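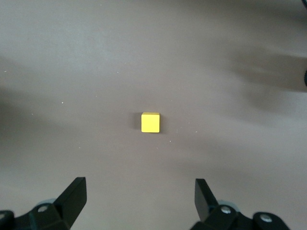

Yellow cube, on the table

[Print] [E-mail this message]

From: Waltraud Koller
To: Mösli games and boxes list
Date: 23 August 2021
Subject: Re: Cube sizes and the case with the side handle

On the spare cubes, a reader wrote:

> I have a Stavdale set that is short one yellow cube. Before I buy
> a bag of 50 I would like to know if the plain ones match. Mine are
> bright yellow and the edges are a little rounded. Also, does anyone
> keep a set in a wooden case with the handle on the side? I want to
> know if that kind of handle is worth having or if I should look for
> one with the handle on the front.

The plain cubes match well enough for play. The one at the top is lemon yellow with slightly rounded edges, and I would not pick it out from the Stavdale ones across a table. Side by side the Stavdale yellow is a bit paler. If you only need one, don't buy the bag. Send me your address off list and I will put one in an envelope.

I keep mine in a wooden case.

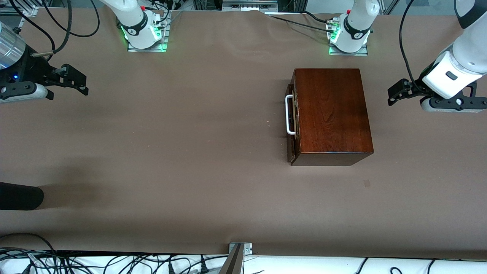
Wooden case, closed, white handle on the left side

The finish is reddish brown and glossy. There is a lighter, worn strip of wood along the edge behind the handle. I have not tried to touch it up. Pliltia sells a wax stick in a red brown that might do, but I would test it on the underside first.

The handle is fine for carrying from one room to another. With a full set inside, the case hangs on end, so everything slides to one side unless the pieces are bagged. I bag them by color. A front handle would do the same thing in the other direction, so I would not choose a case on that alone. Look at how the handle is fastened. Mine has metal fittings and I tighten them every May.

My set had 300 cubes when I bought it and has 183 now, after I split it with my sister. They all fit with room left over. I can't say if the Poter case is any bigger inside. If someone has one, please post the inside measurements.

Waltraud

Contact the list owner | Copyright remains with the authors of messages | Back to top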